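Subject: Re: [packing] Return boxes for power cables
From: Beca Pumphrey
To: packing list

Michalis Tsakiris wrote:
> We have 249 of the brown fold-over boxes left from the Howells
> order. Can someone confirm a coiled cable fits with the lid closed,
> or do we need the deeper size? Also, which way up should the plug go?

Michalis, the shallow ones will do. I closed the lid on a coiled power cable this morning and it didn't bulge. Please don't order the deeper size. The steps I'd like on the bench card are:

1. Fold the box up from flat, open the lid, and lay the coiled cable inside. Keep the loops to one side of the box.
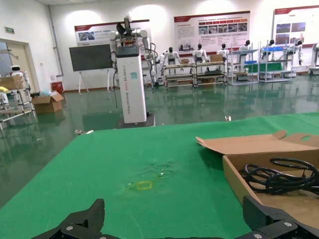 2. Set the plug and the connector down flat, clear of the loops.

3. Fold in the side flaps, close the lid and push the tabs home. No tape unless it's going by truck.

The second view has the lid laid right back. 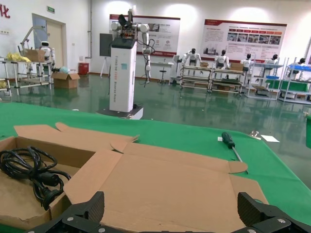
The bench card itself still says to use two twist ties per cable, and I'd like that line removed. We bought 2,000 ties in March and most of them end up on the floor. Leave the plug near a front corner of the tray, as it is in the photo, and the loops can stay against the back and left. Whoever is at the bench should also put the screwdriver away before closing up — one went out to Jallel in a box last time.

Érica, could you change the card and print 100?

Beca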